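State Senate Advances Resettlement Funding Bill After Lengthy Debate

The state Senate voted in June to advance a bill that would restore funding for refugee resettlement offices, sending the measure to the House after a floor debate that ran past 11 p.m. and exposed divisions within both parties.

The bill would reopen the state's resettlement grant program, which was suspended two years ago when lawmakers failed to agree on a budget. Under its terms, local agencies could apply for grants to cover rent, language classes and job placement during a family's first months in the state. A separate section would require each agency to report its spending to the legislature twice a year.

"The people affected by this program have already been vetted and admitted by the federal government," said Sen. Lina Issa, the bill's lead sponsor. "The question before this chamber is whether they arrive to a functioning system or to a waiting list."

Opponents argued that the state should not take on costs they consider a federal responsibility. Sen. Andri Pichler offered an amendment that would have delayed the grants until the state auditor completed a review of the earlier program. The amendment failed, although several members of the majority voted for it.

"I do not question the motives of the sponsors," Pichler said on the floor. "I question a bill that writes the check first and schedules the audit second."

Much of the debate centered on Drindholm, where the largest of the former resettlement offices closed when the grants ended. According to figures submitted with the bill, 3527 people received services through that office while it was open. City officials there have asked the legislature to act before the start of the school year, and the mayor's office submitted written testimony in support.

Officials in Wostum took a different position. The county board adopted a resolution asking that no new placements be made in the county without its consent, and its representatives repeated that request before the Senate panel that heard the bill.

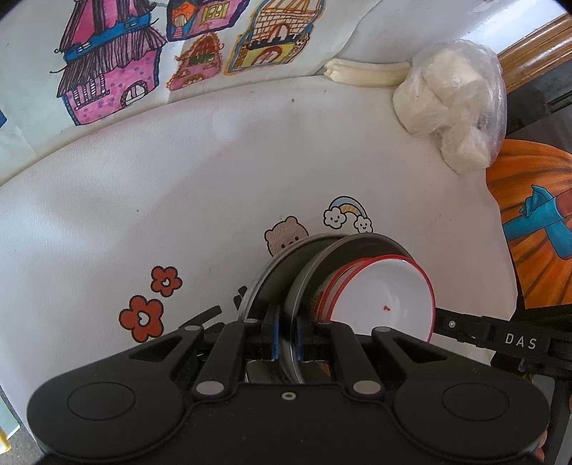
What the Bill Would Do

Grants would be limited to $4000 per household and could be used only for expenses within the first year after arrival. Agencies would have 60 days from the bill's effective date to submit an application. Those that received grants under the earlier program would have to reapply.

The bill does not change the number of refugees who may be placed in the state, a figure set through the federal admissions process. It also does not include the county consent provision sought by Wostum. Issa said she would oppose any attempt to add one — a position that may complicate the measure's path in the House, where members from rural districts hold several key seats.

The House is expected to assign the bill to a panel before the summer recess. If the House approves it without changes, the measure will go to the governor, whose office declined to comment on pending legislation.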